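**Rover club: outdoor route, Wednesday run**

**gesano_kit** wrote:
We want to send the rover over the plaza by itself, up to the bollards and through. It stopped at the manhole cover twice last time. Speed limit is 72 in the config, and I'd leave it there.

**noltville92** wrote:
I don't think the cover is the problem. It sits flush. My money is on the dark curb to the right of it -- the shadow in front looks like a drop to the detector.

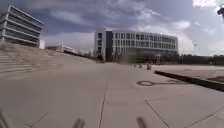

### Replies

**bostico** wrote:
Disagree. The slab joints are dark lines as well and it drives over those all day. Has anyone masked out the two posts at the bottom of the view?

**gesano_kit** wrote:
Masked in May, rows 988 and down. Might be too low.

**noltville92** wrote:
Try 300 runs in the sim with the curb taken out, then argue.

**bostico** wrote:
Fine, but I'm moving the mask first.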